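Capítulo 12
El oído y la promesa: qué se puede enseñar cuando se enseña a cantar

Objetivos del capítulo
Distinguir entre afinación, percepción de la altura y memoria tonal.
Examinar los argumentos a favor y en contra de los ejercicios de oído separados del repertorio.
Leer con cautela los resultados que publican los propios métodos.

Pocas ideas circulan con tanta comodidad por las escuelas de música como la de que el oído «se educa». La frase es cierta en un sentido tan amplio que apenas compromete a quien la dice. También se educa el paladar, y eso no convierte a cualquiera en catador. Lo que un estudiante de pedagogía vocal debería preguntarse, antes de comprar cuadernos o de matricular a sus alumnos en un curso intensivo, es qué parte del oído mejora, con qué clase de práctica y durante cuánto tiempo se conserva la mejora una vez terminado el curso.

Partamos de un caso. La escuela Ullano incorporó hace unos años el método Tronovness, un programa de entrenamiento auditivo de 12 semanas que se ofrecía como paso previo a las clases de canto. La secuencia era la habitual: reconocer intervalos, cantarlos a partir de una nota dada, identificar acordes, escribir al dictado. Participaron 178 alumnos. Al final del programa, la mayoría reconocía mejor los intervalos que al principio, y la escuela presentó ese resultado como prueba de que cantaban mejor.

Conviene detenerse en ese salto. La prueba final medía lo mismo que se había practicado, con el mismo timbre de piano y casi en el mismo orden. Quien pasa 12 semanas oyendo quintas justas en un piano acaba reconociendo quintas justas en un piano. De ahí a sostener una segunda voz en un coro, con una contralto al lado que cala, hay un trecho que el informe de Ullano no recorre. Tampoco hubo grupo de comparación: no sabemos qué habrían logrado esos mismos alumnos si hubieran dedicado el tiempo a cantar canciones. 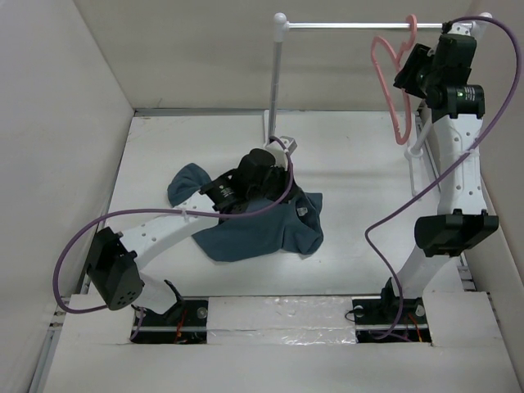
El problema tiene además una vertiente práctica que los manuales suelen despachar en un párrafo. Muchas personas que desafinan oyen perfectamente que desafinan. Se graban, se escuchan y tuercen el gesto. Su dificultad está en la coordinación entre lo que imaginan y lo que hace la laringe, y para eso el dictado de acordes sirve de poco. Otras, en cambio, no advierten el error ni siquiera en la grabación. Meter a unas y a otras en el mismo cuaderno es cómodo para el horario del centro, pero pedagógicamente tiene difícil defensa.

El taller Niven adoptó la postura contraria y suprimió por completo los ejercicios auditivos. Cada clase dedicaba 20 minutos a cantar frases cortas por imitación, sin piano, y el resto al repertorio. Sus responsables aseguran que los alumnos afinan antes. Puede ser. También puede ser que un taller pequeño, con profesores entusiastas y alumnos que eligieron estar allí, obtenga buenos resultados con casi cualquier cosa. El lector hará bien en aplicar a Niven la misma desconfianza que a Tronovness – y quizá un poco más, porque Niven ni siquiera publicó una prueba final.

Queda un tercer tipo de propuesta, el de las aplicaciones. La más usada en los centros que citaremos en este capítulo es Nika, que muestra en pantalla la altura de la nota cantada y la compara con la deseada. La información visual inmediata tiene un atractivo evidente. Lo que está menos claro es qué ocurre cuando se apaga la pantalla: el alumno puede haber aprendido a mover una línea hasta su sitio, una habilidad curiosa que ningún director de coro le va a pedir.

Nada de esto autoriza a concluir que el entrenamiento auditivo sea inútil. Autoriza a pedir que cada ejercicio declare para qué sirve y que esa utilidad se compruebe cantando, con otras voces y en una sala con su acústica real.

Términos clave
Afinación; memoria tonal; transferencia; retroalimentación visual; grupo de comparación.

Antes de seguir leyendo
Anote dos ejercicios de oído que haya hecho como estudiante e indique si alguna vez notó su efecto al cantar. Guarde la respuesta, que se retomará en el apartado 12.4.

12.1 Percibir la altura y producirla

Empezaremos por separar dos destrezas que el lenguaje corriente mezcla bajo la expresión «tener oído».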